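Search this site Search Go

How to Clean a Whiteboard That Has Given Up

Every whiteboard starts out white. Ours held up until August, when the ghost of a lunch rota from two managers back became easier to read than whatever had been written that morning. If yours has reached the same stage, put the checkbook away. You need an hour and a couple of rags.

What to get

Two microfiber cloths, a spray bottle, plain water, dish soap, and rubbing alcohol at the 70 percent or so sold in any drugstore. A fresh dry-erase marker, too, which will make sense in a minute. Skip the scouring pads. I once used the green side of a sponge on a board at our Puvstead office, and that corner has grabbed ink like a grudge ever since.

Step 1. Dry wipe first

Take off everything that will come off dry. Use a clean cloth. The felt eraser that has lived in the tray since the board went up is mostly ink by now and will happily give it back.

Step 2. Write over the old stuff

Trace the stubborn marks with the fresh marker, wait a few seconds, and wipe. The solvent in the new ink loosens the old. It feels like paying off one credit card with another, but it works, and it even works on permanent marker if the culprit was recent.

Step 3. Alcohol, in small patches

Open a window. Dampen the cloth, not the board, and do a patch the size of a dinner plate at a time. Turn the cloth often. Try a corner first if the board is painted or melamine, as those can go dull.
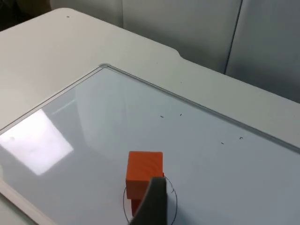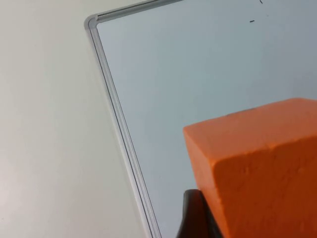
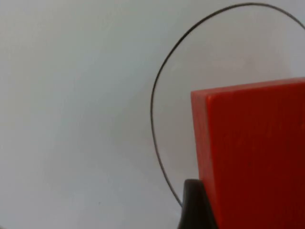

Rana wrote in to say that step 3 did nothing on her melamine board until she left the damp cloth lying on the marks for 2 minutes, and that she had to go over the whole thing again with soapy water to get rid of the streaks. Fair enough. The streaks are what the next step is for, and I suspect she stopped reading where most people do.

Step 4. Wash and dry

One drop of soap in the spray bottle, topped up with water. One drop. Wipe, then go over it with plain water, then dry it with the second cloth. Soap film is why a freshly cleaned board sometimes takes ink worse than the filthy one did.

Get into the groove where the frame meets the board, if yours has a frame. A cloth wrapped around a butter knife does it. You will not enjoy what comes out.

Step 5. Leave it alone

Give it ten minutes before you write anything. Somebody will want to draw a smiley face on it immediately. Hide the markers.

How often

Dry wipe daily, wash weekly, alcohol only when it needs it. We do ours every third month and call it weekly.

Last updated January 24, 2023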